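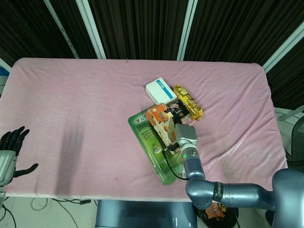 A few grocery items on a pink fleece cloth.

Tawfik Season 2: Your Questions Answered
Updated 12/09/2020

So many of you have written in since the teaser dropped, and we've loved reading every message (yes, even the very long ones in all capitals!). We've gathered up the things people ask most and answered them as fully as we can without spoiling anything.

When does season 2 start?
The new season arrives on Cinach in March. We don't have the exact day yet, and we'd rather wait for the real one than guess and have you all clearing your calendars for the wrong evening. The moment it's announced we'll put it right here.

Do I need to have seen season 1?
You'll be happier if you have! The new story picks up very soon after the finale, with Tawfik still hiding in the harbor district and still not talking to his sister. If you're short on time, watch the pilot and the last two episodes, and you'll have most of what you need.

Who's coming back?
Taha Mahrous returns as Tawfik, of course, and Khadija Hamdy is back as his sister Leila, with a good deal more to do this time. Hrvoje Tomić joins the cast as a retired detective who may or may not be on the right side of things. We have our theories, and we're keeping them to ourselves for now.

Is Ada Zanetti still running the show?
She is, and she wrote the opener herself. Abdelilah Tahiri takes over as lead director, which might explain why the teaser feels so much darker and slower than anything in the first season -- all those long shots of the ferry, and hardly a word spoken.

What is Ukent?
Oh, we get this one a lot. It's the name painted on the warehouse door at the end of the teaser. Readers of the comics will know it from the Furkau storyline, and if you haven't read that one and would like to be surprised, please don't look it up!

Will the show follow the comics exactly?
Probably not. Season 1 borrowed the big moments and moved nearly everything else around, and we expect more of the same. Leila, for one, barely appears in the books.

How long are the episodes?
Most should run about as long as last season's, though the finale is listed at up to 119 minutes, so plan your snacks accordingly.

Can I send in a question?
Please do! Use the contact form at the bottom of the site. We read everything, though it can take us a little while to reply when there's a new trailer out.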